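1/ Leite put out the July update for its living room console overnight. I've had it installed since 7 a.m. Notes below for anyone deciding whether to let it download.

2/ The download is 13 GB. You need 16 GB free or it won't start, and the error message doesn't say why. I moved two games to the external drive and it went through.

3/ The home screen is the big change. TV apps and games now share one row, sorted by what you opened last. You can pin up to 18 tiles. The old media tab is gone, and music lives under the profile menu.

4/ Disc playback still works. It's been moved into the Vilstead player, so you have to sign in once before the first movie. After that it remembers you.

5/ Voice search finds shows across every app I have except Esex. For Esex you still open the app and type with the controller. Same as before the update.

6/ Game load times look the same to me. Fan noise too. I played Fukstead for an hour with music running in the background and it didn't drop out, which it used to do every time I opened the map.

7/ Photo and video sharing moved as well. Hold the menu button, pick Send, pick a folder. Stills from the media drive show up on the TV at full size now.

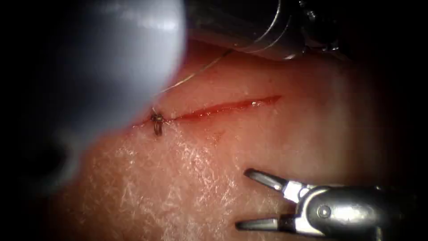

One stitch in, the rest of the cut still open.

8/ If you use a wired headset, check your volume first. Mine was reset to max.

9/ Build number ends in 969. If yours ends in anything lower, go to Settings, System, Check Now. Mine didn't show up until the second try.

10/ I haven't tested parental controls or remote play. Will add to this thread when I have.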